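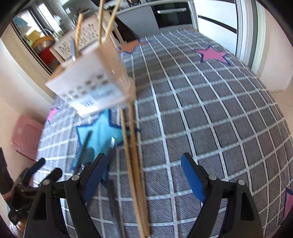
Reading time: 4 minutes

The Hirnum is a two-finger hand gripper for people who want to find out whether a gripper suits the job before they bolt one to an arm and find out the expensive way. You hold it, you squeeze it, and a camera watches from behind the fingers. The fingers are black plastic, each with a blue pad on the inner tip and slotted linkages held by silver rivets. A thin white paper box with skewers through it, swinging about over a blanket, is fairly typical of the things our customers worry about. Steel blocks behave themselves in every brochure ever printed. Card does what it likes.

We sell four hand grippers and get asked about the same two all day, so this page compares the Hirnum with the Florkska, which costs less and would like you to know it. We tried both in the same week with the same camera settings and the same pair of tired wrists.

What you get

One Hirnum hand unit, one pair of fingers with blue pads fitted, one spare pair of pads, a camera mount, a USB cable, and a hex key that you will lose. The camera is sold separately or in the kit, depending on whether you already own a drawer full of them.

Maximum opening: 105 mm
Pad width: 12 mm
Cable: 2 m, detachable
Finger change: two screws per side
Mount: fits the Hebden and most small board cameras
Works left-handed: yes, after some sulking

Hirnum or Florkska?

The Florkska has straight fingers and a spring that means business. On a coffee mug it is the better tool. It closes fast, stays closed, and asks very little of your hand. We would happily use it to move mugs until retirement.

Thin card is where the trouble starts. The Florkska spring has one opinion about how hard to squeeze, and a folded paper box tends to come away with a waist. The Hirnum gives you more say over the last few millimeters of travel. You can feel the pads meet the sides and stop there, provided you haven't just had three coffees.

Skewers and chopsticks are harder on both. Pick one up by the middle and it may pivot until it points at the floor. The Hirnum's pads give it a better chance of staying put, though a long stick held near one end will still swing if you move your arm the way most people move their arm. Slow down. A robot would have to.

Anything with sticks poking out in several directions needs some planning too. Decide where the fingers are going before you get there, and open the gripper wider than you think you need. Our first attempts at a skewered box were mostly a study in hitting skewers.

The Hirnum loses on two counts. It is heavier at the front, which you will notice in the second hour, and the trigger has a small dead zone at the start of the squeeze. The manufacturer calls this a comfort zone. We have left that on the spec sheet out of respect.

About the camera

We tested with the Hebden wide-angle, which sees both fingertips and a great deal of everything else. Straight lines bend hard toward the edges, and a checked blanket ends up looking like a globe. If your software expects straight lines to be straight, calibrate first. If you don't know what your software expects, calibrate first anyway.

Moving quickly smears small objects, and swinging ones are the worst. More light helps. So does a shorter exposure, if the room can stand it. We keep the Hebden on a fixed exposure for comparisons – auto looks lovely until you walk past a white wall and your object turns into a silhouette.

Whatever is behind your object will be in the recording as well. Patterned bedding, shiny cabinet doors, last week's parcels. Some customers tidy up and some want the mess in there on purpose. The gripper takes no side.

Controller

The Hirnum reports finger opening through the Gritudar board, which clips into the handle and shows up as a serial device. There is a plain text mode for people who like watching numbers scroll by. Set the fully closed and fully open positions after every pad change, or the numbers will continue to look confident and be wrong.

The Florkska works with the same board using an adapter. The adapter is the size of a matchbox and dangles. We have suggested to them that it might not.

Wear and spares

Our bench unit has done 2,000 open-and-close cycles with no change we could measure in the opening. The pads went shiny at the tips well before that, and shiny pads let card slip, so treat them as consumables. Wipe them with a damp cloth. Leave the solvent in the cupboard.

Check the linkages for side-to-side play when you change pads. A little is normal. If the fingertips pass each other on the way in, send it back to us and we'll have a look.

Price and delivery

Hirnum hand unit: $105
Spare pads, pair: $12
Hebden wide-angle camera: $42

Prices checked March 8, 2019. The left-handed trigger is on back order until May. We ship from stock when we have stock, and we'll email you if we don't. Returns are accepted within 42 days, pads excluded if they have obviously been used on something with glue on it.

Contact us | © 2019 All rights reserved | Back to top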